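ROB 3204 Robot Handling Lab
Handout 4: When the grip goes wrong
December 19, 2018

Read this before the lab session and bring your notes from Handout 3. We'll be going back to the slip fault from November, and I'm really looking forward to it, as it's the best failure we've had all term!

What happened at Garngate

The Garngate cell was set up to pick small cosmetic containers off a table and set them down in a tray. The policy was trained on hand-held gripper demonstrations, and for bottles and jars it did nicely. Then it met a squeeze tube standing on its cap. The fingers closed high up, near the crimp, where a tube is thin and flat. The width reading said "object held." The arm lifted, the tube swung out between the pads, and the arm carried on to the tray with nothing in it. On the next try it knocked over 2 bottles on the way in, and the operator hit the stop.

Look at how many things had to line up for that. The width check passed (a crimp and a nearly closed gripper give almost the same number). There was no second check after the lift. And the approach path had been recorded with the containers well apart, so a tight group was new to it.

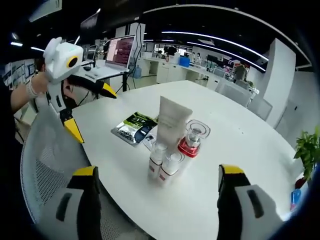
Figure 1. Hand-held grippers at a round table. The tube stands on its cap, crimped end up, in a close group with two small bottles and a jar.

Keep the tube and its neighbors in mind as you work through the next part. Where would you put the fingers? Most people say "lower down," and then they notice the bottles in front. Now you have a planning problem as well as a grasping problem, and this is where the fun starts.

Three questions for your group

Work from the Jesow log sheets (one set per bench).

Find the first line in the log where a person could have known the grip was bad. It's earlier than you think.

Write a check that would have caught it. A width threshold alone won't do. The Bosman notes on pad pressure will help, and so will the section on re-reading width after a short lift.

Decide what the arm should do when the check fails. Stop? Open? Go back down first? Opening at full height drops whatever is left in the fingers, so argue it through.

Safety on the bench

Hands stay off the table whenever the arm is powered. At Garngate the operator reached in to stand the bottles up again before the cell was locked out. No one was hurt, but the Gurgate report lists it as the more serious of the two faults, and I agree. Stop, lock out, say it out loud, then reach.

Write-up: 2 pages, with your failure timeline on the first. Sketches by hand are very welcome.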